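I've had the Bonstead dish rack for a month and a bit now, and since three different people have asked me about it (hi, Myrto!) I figured I'd write it up properly. Short version: I like it a lot, with one gripe.

I bought it to replace a white rack that had gone orange at every joint. My only rules were black, rectangular and no second story, because my upper cabinets hang low and I was sick of bonking my knuckles on a top tier. I nearly went with the Tromley, which has over 363 reviews and looks gorgeous, but it's a two-level thing, so no.

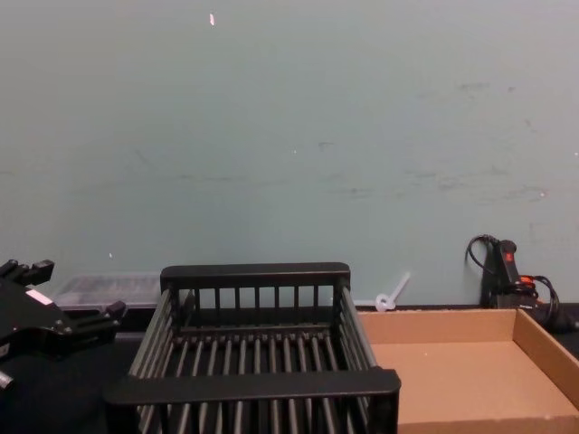
First thing I noticed was how plain it is. Open top, flat rails along the top edges, rods everywhere else. No wine glass arms, no little hooks that fall off in the sink! I can load it from whichever side I happen to be standing on, and when my brother-in-law Hicham does the dishes he just sort of throws things at it and they mostly stay up.

Plates are where it shines. The rods are close together, so even my thin side plates stand straight instead of flopping into each other like dominoes. The flip side is that my big chunky pasta bowls don't really fit between them. I lay those upside down across the top and they dry fine, but they hog half the rack.
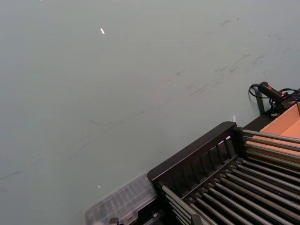
Now the gripe: cleaning it. All those rods mean a whole lot of little gaps, and the slots in the end panel collect a chalky line if you have hard water like we do. I go over it with an old toothbrush and some vinegar every other Sunday-ish kind of lazy interval, and it takes me maybe one podcast ad break longer than I'd like. Black shows the chalk more than white did, too.
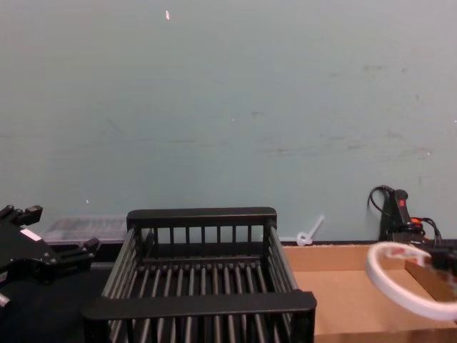 Other bits. It came in one piece, so no assembly. It doesn't slide when I yank a plate out one-handed. I paid $33 on sale in August and would have paid a little more. Forks and spoons need their own cup, so budget for that if you don't have one (I use a jam jar). Four and a half stars from me, and I'm already eyeing a second one for my mom's place.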